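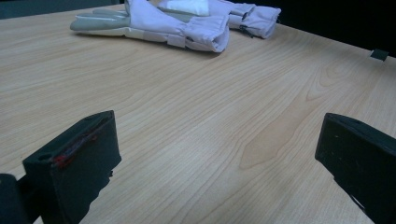
Gloves on the wooden table, November.

I went through the glove basket this week. It sits by the front door and it had gotten to the point where I bought a new pair last year because I couldn't find the old one at the bottom.

Everything came out onto the table first. I made one pile for pairs and one for singles, and the singles pile was bigger. Kirsty Whiteley told me she keeps her singles until March and then throws them all out at once, so I'm doing the same. They went in a paper bag with the month written on it.

The lavender and gray pair stays. The coating on the fingers is good for scraping the windshield and carrying grocery bags. I wash them by hand in the sink with a little dish soap, turn the cuffs back, and leave them flat overnight. I tried the dryer once with a different pair and the coating went stiff, so I don't do that anymore.

The knit ones went in a drawer. Two pairs of kids' mittens are going to Muireann Mac Giolla, whose youngest is the right size now. I dropped the leather pair at the repair counter in Grernville to have a thumb seam fixed.

I also wiped down the table when I finished. Grit from the bottom of the basket gets everywhere, and it will scratch the finish if you drag things across it. A damp cloth and then a dry one was enough.

The basket now holds three pairs and an ice scraper. Hats are next, and then the boot tray, which needs a new liner. The one I want is sold at the Lockwood store and I haven't been out that way yet.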